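How I collect demonstrations for a small pick-and-place policy

I've had a few emails asking how I go about gathering examples for the little arm, so I've finally sat down and written it out. It's the version I'd have liked when I started in January, when I recorded heaps of stuff and then binned most of it. I'm assuming you already have an arm you can drive by hand (a leader arm, a handheld gripper, whatever you like) and a camera at the wrist. I call my setup Altar, and the training script is Gindari, but nothing below depends on either of them.

1. Pick one job and write it down

One sentence. Mine was "pick up the block and put it in the dish". Then write down what counts as finished, because you will argue with yourself about it later! For me it's finished when the block is in the dish, the fingers are open and the arm has backed off to its resting pose. If I stop the recording the moment I let go of the block, the policy never learns to leave, and it hovers over the dish like a nervous waiter.

2. Sort out the camera before anything else

Tighten the wrist mount, then tighten it again. Mine slipped a tiny bit halfway through my first batch and I didn't spot it until the training went all peculiar. Now I save one still at the start of every session with the fingers open, and flick between it and the last session's still. If the fingertips have shifted against the edges of the picture, I fix the mount before recording a thing.

Lock the exposure and white balance as well. Auto settings are lovely for holiday photos and a pain for this, as the colours drift every time the gripper goes near something bright.

3. Look at the background the way the policy will

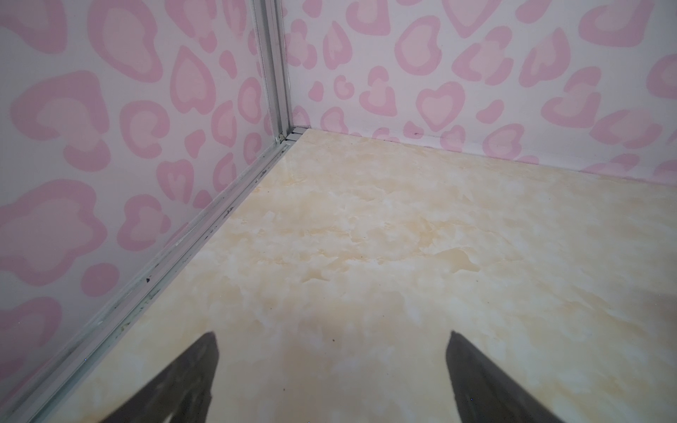 Backgrounds matter much more than I expected, and I now spend a good chunk of each session on them. My first lot was all recorded against one plain grey card, and the policy was brilliant until I moved the card. These days I want patterns in there. Pink leopard hearts on the walls and a marbled floor are about as far from grey card as you can get, and they give the network plenty to learn to ignore. The thing to watch with a glossy floor is glare. There's a bright patch between the fingertips and just past them, right where you'd be lining up a grasp, so try a pale object in that spot and check you can still make out its edges on the screen. If you can't, move the lamp or hang some baking paper over it (well away from a hot bulb, please).

Change the walls and floor between batches, and keep a note of which covering goes with which batch. You'll want that later when you're hunting for the one that's causing trouble.

4. Reset properly between goes

Resetting is dull and it's where most of my bad data came from. I was putting the block back in more or less the same place every time without realising. Sum-yee Yuen suggested drawing a grid on paper and rolling dice for the square and the angle, and it sorted me out straight away. I keep the paper beside me, not under the block, so the grid never gets into the recording.

Start the arm from slightly different poses too. Only slightly, mind. A few centimetres either way is fine.

5. Drive slowly, and don't edit out your wobbles

Go at a steady pace and keep the object in the wrist view for as long as you can. If you miss the grasp, open up, back off and try again, all in the same recording. I used to throw those away and I was wrong to! The recoveries are what got my policy out of trouble when it fumbled. The ones to bin are where you stopped to scratch your nose, or where your other hand wandered into view.

I record in batches of 80 and then have a proper break. My driving gets sloppy after that, and it shows.

6. Watch everything back the same day

Yes, everything. I play mine at double speed and put each episode in one of 2 folders, keep or bin. Add a short note if something odd happened, such as "dropped, recovered" or "dish moved". As of Jun 4, 2023 I have 1,779 episodes in the keep folder, and I've watched every one of them with a cup of tea going cold next to me.

Back up the originals before you crop or shrink anything. I keep one copy on the desktop (Rivadeneira) and another on a drive in the cupboard.

7. Train early, then go back for more

Don't wait until you've got a mountain of data. Train on the first batch, run it, and write down where it goes wrong. Mine kept missing blocks close to a wall, so the next batch was nearly all blocks close to a wall. I've been round that loop 6 times now, and the targeted batches have helped far more than simply piling on extra ones.

Keep a handful of block positions and one wall covering out of the training set altogether, and only use them for testing. It's very tempting to sneak them in when you're short of data, so I've hidden mine in a folder called Flisville where I don't trip over it.

Next job on my list is doing the same again with soft things, starting with a rolled-up sock. I'll post the folder layout and the naming scheme once I've tidied them up a bit.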